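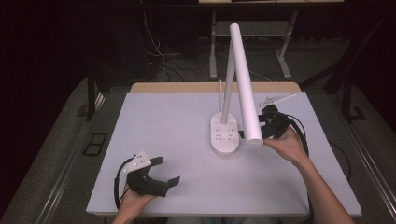 首页 关于我们 台灯 租用 维修 配件 来访

关于 Mukuvis

十一月修订 文:Usha Suvarna

Mukuvis 是一家做书桌照明的小公司。我们出租台灯，修台灯，也替自习室、小型办公室和学生宿舍配整套桌面用品，包括灯、插座、收线的零件和桌板。公司在 Bansal 楼的底层，分前后三间屋子：前面接待，中间是工作间，后面放货。眼下在外面租着用的灯一共有 600 盏，大部分放在自习室里。

这一页原来很短，只有一个地址和一个电话。后来打电话来问的人多了，问的事情也差不多，我就把公司怎么来的、平时怎么做事、哪些活接哪些活不接都写在下面。想直接租灯的可以看“租用”那一栏，价目在那里。

从哪里开始的

我原先在一家自习室做店面管理。店里有 16 个座位，每个座位一盏灯，灯是开店时一次买齐的，便宜，样子也统一。用了一个冬天以后，有的灯头抬不住，有的底座接触不良，插上充电器要用手按着才通电。店主的办法是坏一盏换一盏，换到后来桌上的灯高高低低，颜色也不一样，客人进门先挑灯再挑座位。

那段时间我把换下来的灯带回家拆。拆开以后发现坏的地方很集中，要么是灯杆和底座连接的那一截松了，要么是开关，要么是线。灯珠坏的反而少。我在家里修好了一批，送回店里继续用，店主付了我一点钱。隔壁街的一家自习室听说了，也拿了一箱灯来。活就是这样来的。

后来家里的饭桌放不下了，我租了 Bansal 楼底层最里面的一间，再后来把中间那间和临街的那间也租了下来。Mukuvis 这个名字是登记公司那天定的，没有什么特别的意思，念起来顺口，也没有同行用过。

开头两年只修不租。改做租灯是一位客户提的，他说与其每次坏了再送来，不如灯就算你们的，我按月付钱，坏了你们来换。我算了几个晚上的账，觉得能做，先从他那家店做起。现在租灯的收入比维修多，维修的活也还留着，因为租出去的灯总归要有人修。

我们用的灯

白色的台灯用得最多。自习室里桌面大多是白的或浅木色的，白灯放上去不显眼，脏了也看得出来，擦起来心里有数。我们进过黑色和灰色的，客户退回来不少，现在只做预订。

底座带插座的这一类占了租用量的大头。椭圆形的白色底座，边缘是圆的，灯杆立在上面，杆子旁边有圆形的小按钮，面上有两孔和三孔的插口。一个座位的人通常要插电脑，再插一个手机，有的人还带电子书，插口少了就会有人去拔别人的线。带插座的灯放在桌上，墙插就可以离得远一点，桌子的摆法也跟着灵活一些。

灯头以长条圆柱形的居多，能斜下来对着书本。有人问为什么不多备一些宽大的灯罩，主要是邻座的问题。宽灯罩亮的范围大，隔壁的人会觉得晃。窄长的灯头照自己面前那一块，摆斜一点，两个人并排坐也能相安无事。当然也有人喜欢大灯罩，我们后屋里留了几盏，单人书房要用可以来试。

Zevik 是我们自己定的一套桌面收线件，包括桌沿卡扣、线槽和一块贴在桌板底下的托板。最初是为了解决灯线垂到桌边、被人膝盖带下来的问题。卡扣夹在桌子后沿，线从里面走，前沿就空出来了。这套东西单卖，也可以跟灯一起租。桌板厚度不一样，卡扣有厚薄两种，订之前请量一下桌板的边，量一个角就够，整张桌子通常是一样厚的。

Plimari 是租用方案的名字，客户在合同上会看到。签了 Plimari 就是灯、线、收线件和上门更换都包在月费里，不另收零件钱。没有签的客户按件付维修费。两种都可以，我们不劝人一定要签。座位少、离我们又近的店，单次维修往往更省钱，我会照实跟他们说。

工作间的情形

中间那间是工作间。桌子靠着摆，桌面铺白色的平板，拆下来的螺丝掉在上面容易找。这一点是吃过亏的，以前桌上铺的是深色的胶垫，小弹簧掉上去基本等于丢了。白板脏得快，用一阵就要翻面，两面都花了再换新的。

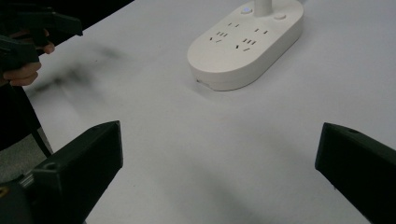
灯进来以后第一件事是放到白板上看底座稳不稳。底座不平的灯，手一碰灯头就晃，客人会以为是灯杆松了，其实把底下的脚垫换掉就行。脚垫我们备了好几种厚度，老款的灯有时要自己裁。

接着看插口。插口里面容易积灰，自习室里还会有铅笔屑、橡皮渣，甚至有人把糖纸塞进去。清的时候一定先断电，把总线从墙上拔下来，放在看得见的地方。我们有一条规矩，正在清的灯，插头要和灯放在同一张桌面上。这样谁走过来都能看到它没有接电。用的是干毛刷和小口的吸尘嘴，不用水，也不喷清洁剂。插口里的簧片松了就整组换，不去掰。掰过的簧片当时紧，过几个星期又松，返工更麻烦。

按钮是磨损比较多的部分。自习室一天换几拨人，每个人坐下来都要按几次。按钮有没有回弹，按下去是不是要用力偏向一边，这些要用手试。指示灯亮不亮也要看，客人常常凭指示灯判断有没有电，灯不亮就来找前台，前台再打电话找我们。为了一颗小指示灯跑一趟，大家都不划算，所以出门之前每一颗都看过。

灯头的转动放在后面试。灯头要能抬起来，也要能压下去，停在哪里就是哪里。试的时候一只手扶底座，一只手动灯头，从最低的位置慢慢往上走，中间停几次。如果在某个位置往下溜，就把连接处拆开重新紧。紧得太过也不行，有的客人力气小，抬不动就去扳灯杆，扳几次杆子就歪了。这个松紧没有标准数字，新来的同事要跟着老同事试上一阵，手上才有把握。

线的检查最枯燥。从插头开始，手指捏着线一段一段往下摸，摸到底座。摸到发硬的、起鼓的、有压痕的，整根换掉，不缠胶布。有客户说只破了一点皮，包一下还能用。这个我们不做，送来的灯只要线有破口，换线是必须的，不愿意换就原样退回，检查费也不收。

收回来的灯怎么处理

租出去的灯到期或者退租，会回到后屋。后屋的架子按状况分，待清的在下面，清完待试的在中间，能出门的在上面。原来反过来放过，能出门的放在下面方便搬，结果灰都落在清干净的灯上，又要重擦一遍，就调过来了。

擦灯用微湿的布，拧到不滴水。底座的侧面和桌面相接的那条缝最藏灰，要用布角沿着走一圈。灯杆从上往下擦，灯头最后擦，擦的时候托着底下，不要吊着它用力。贴纸是另一件费时间的事。学生喜欢在灯上贴东西，背单词的便条、课程表、卡通贴纸都有。纸质的用温热的风吹软了慢慢揭，塑料的反倒好撕。底座上写了字的，能擦掉就擦，擦不掉的我们留着，放到价格低一档的那一批里。有些小店专门要这一批，觉得有字没有关系。

底座上印着的标记不要用力擦。那些是插口和按钮的标示，擦淡了以后客人分不清。早先有位同事擦得太认真，一个下午擦掉了好几盏，后来那几盏只好留在我们自己办公用。

灯擦完、试完，要通电放一段时间。我们的做法是早上接上，下班前看一遍，有没有闪，底座摸上去有没有发烫。有一点异样就退到下面那层重新来。合格的套一个布袋，袋口绑一张卡，写上谁试的。卡片随灯一起送到客户那里，客户有问题就报卡上的名字。这个办法比编号好用，人对自己的名字比较上心。

配一间自习室通常怎么做

先到现场看。我们要看桌子的排法、墙插在哪里、窗户朝哪边，还有过道多宽。图纸也收，但是图纸上的墙插经常和实际差着一截，还是要走一趟。现场看完，一般第二个星期给出一份清单，写明每个座位放什么灯、线怎么走、哪些地方要加收线件。

靠窗的座位白天可以不开灯，店主有时想省掉这几盏。我的意见是留着，傍晚以后靠窗反而最暗，窗玻璃还会反光。把灯放在窗的另一侧，反光会轻一些。惯用手的问题也要考虑。右手写字的人灯放左边，左手写字的人反过来，所以灯不要固定死，底座能挪动，线留出够挪的长度就好。

线的长度是争论最多的地方。留长了拖在地上，留短了挪不动。我们的做法是让灯能从桌子的一头移到另一头，多出来的部分收进桌下的托板里。托板装在靠墙那侧，腿碰不到。地上走线的情况尽量避免，实在避不开的，用压线槽盖住，过道上的压线槽两头要封好，否则拖地的时候会翘起来。

插座底座和大功率电器的事，每一家我们都要当面讲一遍。灯底座上的插口给电脑和手机充电是合适的，电热杯、取暖器、吹风机请不要插。每年天一冷就有人带小取暖器来，插在灯上。我们在合同里写明了，也给每家店一叠小纸牌放在桌上。纸牌上只有一句话，字很大。愿意的店主可以自己另设一个放电热杯的台子，直接用墙插，这样大家也都有地方热水。

多个带插座的灯不要一个接一个地串。店里墙插不够，应该请电工加墙插，这笔钱比后面出了问题再修要少得多。我们自己不接电工的活，有认识的电工可以介绍，收费由他们和店主谈，我们不抽成。

安装那天一般从最里面的座位开始，往门口做。灯放好以后，请店主每个座位都坐一坐，把灯头拉下来、推上去，插一下充电器。坐下来才会发现问题，站着看都是好的。有一家店装完以后店主坐了一圈，发现靠柱子的那一排灯头一抬就碰到书架的隔板，当场换成了短杆的。要是等开业以后再换就要停座位了。

宿舍和家里的书桌

个人客户也接，不过请先看看自己的情况适不适合租。只用一盏灯、打算用好几年的，买一盏更合算。我们租给个人的多半是短期的，来读一个学期的学生，或者备考那几个月需要一张像样书桌的人。押金退灯的时候退，灯身有使用痕迹不扣，摔断的按零件价扣。

家里的书桌和自习室不一样，桌上东西多。水杯请离底座远一些，放在灯的另一侧比较稳妥。底座上面是朝上的插口，水洒进去要立刻从墙上断电，不要先去擦。断电以后把灯倒过来控一控，送到我们这里来拆，不要自己用热风吹。拆开晾干检查，能用的收一份检查费，不能用的告诉您哪里坏了，由您决定修不修。

有小孩的家庭，我们会建议用不带插座的底座，另外在墙上用带保护门的插座。这样的灯我们也有，样子和带插座的相近，底座小一些。来店里可以把两种放在一起比。

有人寄照片来问自己家的灯能不能修。照片能看出大概，看不出松紧，也看不出线里面的情况，所以通常只能回答“寄来看看”或者“不值得寄”。灯杆断成两截的、底座外壳裂到插口的，就是不值得寄的那一类。外壳裂了修好也不安心，请直接送到电器回收点。

公司的人

现在公司里的人不多，分工也没有那么细。我管接待、合同和上门看场地。工作间的同事负责拆修和试灯，送货装灯的同事闲下来也在工作间帮忙。每个人都学过全套的检查，装灯的人如果不懂检查，到了现场碰到不亮的灯就只能搬回来，多跑一趟。

新同事来了先擦灯，擦够了再拆。有的人觉得擦灯学不到东西，但是擦的时候手会经过灯的每一处，哪里容易松、哪里有缝，擦过几十盏以后就熟了。拆灯从报废的灯开始，拆坏了不要紧。能独立试灯、在卡片上写自己名字的时候，工资会调一档。

工具是公用的，用完放回墙上原来的位置。螺丝刀有两套，一套细的专门拆底座，不要拿去撬别的东西。我自己也撬过，撬弯了一把，现在那把挂在最边上，用来搅胶。

不做的事情

吊灯、壁灯、落地灯不接，零件不一样，我们手上没有。带遥控和调色功能的灯，电路板坏了不修，外面的部分松了可以修。外地的自习室暂时也不接，坏一盏灯要坐半天车去换，价格没有办法定得合理。若是外地客户自己能换灯，可以按箱租，我们多给几盏备用，坏的攒够一箱寄回来。这样合作的有几家，运费双方各付一程。

我们不替别的牌子做保修。灯还在厂家保修期内的，请先找厂家。拆开过的灯厂家一般不再保，送来之前请想清楚，我们接待的时候也会再问一次。

亮度的数字，我们不会写在宣传单上。灯在店里量和在客户桌上量出来的不一样，桌面颜色、天花板高矮都有影响。关心这个的客户，我们带仪器去现场量，量完把结果给您，不收费。

费用和合同

月费按盏算，座位越多单价越低，具体见“租用”栏。合同一年一签，中间加座位随时可以，减座位请提前一个月说。遇到寒暑假停业的学校自习室，可以办停租，灯留在原地，停租期间不收月费，但是总线请从墙上拔掉，收在桌下。

换灯的时间，店面营业期间报过来的，当天能到就当天到，到不了的第二天上午到。每家店我们都放了备用灯，前台可以先换上，坏的放在一边等我们取。请不要把坏灯放回架子上和好的混在一起，贴一张纸条就可以，写“坏”字就够了，不必写哪里坏。

维修费在拆开检查以后报，报了价您同意再动手。不同意的话只付检查费，灯原样装好还您。换下来的旧零件会放在袋子里一起给您看，不想带走的留在店里，我们统一送去回收。

修好的灯请尽快来取。后屋的架子就那么长，放满了待取的灯，退租回来的就只能堆在地上。超过三个月没有取的，我们会打电话，打不通就再发一次信息，发了仍没有回复的移到储物柜里，不会丢掉，也不会租给别人。柜子里现在还有几盏，灯杆上绑着名条，主人看到这里的话请来领。

来店里

接待间平日开门，星期日休息。Sunday 有些自习室最忙，急事请打值班电话，值班的同事会在电话里先教前台换备用灯。送修的灯请把灯头压低，用毛巾包住，底座朝下放进纸箱，不要横着塞在书包里。原装盒子还在的用原装盒子最好。灯泡可拆的请拆下来单独包。

从 Bansal 楼的正门进来往右走，临街的橱窗里放着样灯的那间就是。送货的车请停到后院，后院的门比较窄，大车进不来，要在路口卸。想看工作间的客户可以提前说一声，我们把桌上理一理，请您坐下来看着检查自己的灯。有的客户看过一次以后，回去自己就会清插口了。

样灯都可以动手试。把灯头拉下来，按按钮，插自己的充电器，看书看上一会儿都没有问题，接待间有两张桌子是专门给人坐着试的。试灯最好带上自己平常用的书或者本子。纸的颜色不同，灯下看起来差别不小，拿店里的宣传单试看不出什么。

近来在改的几件事

Zevik 的卡扣正在换一种软一些的衬垫，旧的夹在浅色木桌上会留印子。已经租了旧款的客户，下次上门的时候顺便换，不用特地打电话来。

桌上的纸牌也在重印。旧的那一版纸太薄，学生拿去垫杯子，一碰水就卷。新版换了厚纸，尺寸小一点，可以立在底座旁边。

卡片上想加一行空白，让前台写灯放在哪个座位。这是一家店的前台提的，她们自己已经用铅笔这么写了很久。同一个座位老是坏灯，多半是那个位置的墙插或者桌子有问题，有了记录就容易查。新的卡片从下一批出门的灯开始用。

对这一页的内容有疑问，或者发现哪里和合同写得不一样，请以合同为准，并写信告诉我，我来改。

Usha Suvarna

首页 关于我们 台灯 租用 维修 配件 来访

联系我们 | 租用须知 | © Mukuvis 保留所有权利 | 返回顶部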